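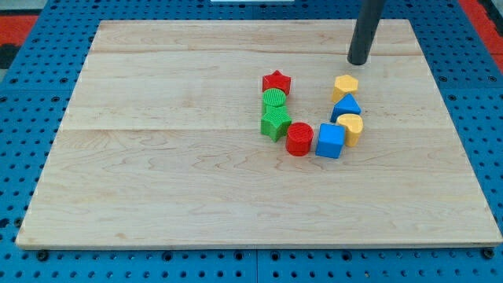 Pale wooden board with wavy grain, on blue pegboard.

Romance Readers Review Project: progress report, spring through September
Prepared for the Brondance Reading Fund by Feng-yi Hung, project coordinator

The grant pays for two things: a free review site for romance and women's fiction, and a lending shelf of the reviewed books at the Flerngate branch library. Both are running.

Reviews. We published 94 reviews in this period. Most were contemporary romance, with small-town series the largest group by a wide margin. Historical romance is still thin. Yung-ching Tang has taken on the historical list and has her first set of titles, so the next report should show a better balance. Each review now carries a short note on where the book falls in its series and whether it can be read alone. Readers had asked for this more than anything else, and adding it to the older reviews took most of June.

Site use. The site had 2337 visits in September, its best month so far. The page people open most is the reading order for the Moreira Sisters series, followed by the list of second-chance romances. Reviews of stand-alone novels get fewer visits but more comments.

Lending shelf. The shelf made 960 loans. Large print copies go out as soon as they come back and we don't have enough of them. Audiobooks on disc have hardly moved, and we would like to stop buying them. Tin-yau Tse looks after the shelf and has started keeping first volumes in pairs, so that a new reader can begin a series while the other copy is out.

Problems. The evening book talk was dropped after 2 sessions. It began at 6:30 p.m., when many of our regulars are driving home or making dinner. Chin-lung Chu will try it again at lunchtime. We also fell behind on advance copies. Several reviews went up weeks after publication, and one publisher took us off its list. Gerasimos Kalogeropoulos now logs every copy when it arrives and sends each reviewer a due date.

The move to the Urkero comment system is finished. Some comments from before the move lost their line breaks. We have left those alone.

Budget. Spending is within the grant. Postage was over its line and disc purchases were under. We ask for permission to move the unspent disc money to large print.

Next period. Bring the historical list up to size, restart the talk, and finish the content notes on older reviews. Yung-ching would also like to run a reader vote on the best sibling's-best-friend plot, with the winner bought for the shelf in both print sizes.

Contact: Feng-yi Hung, Flerngate branch library | Copyright Romance Readers Review Project | Back to top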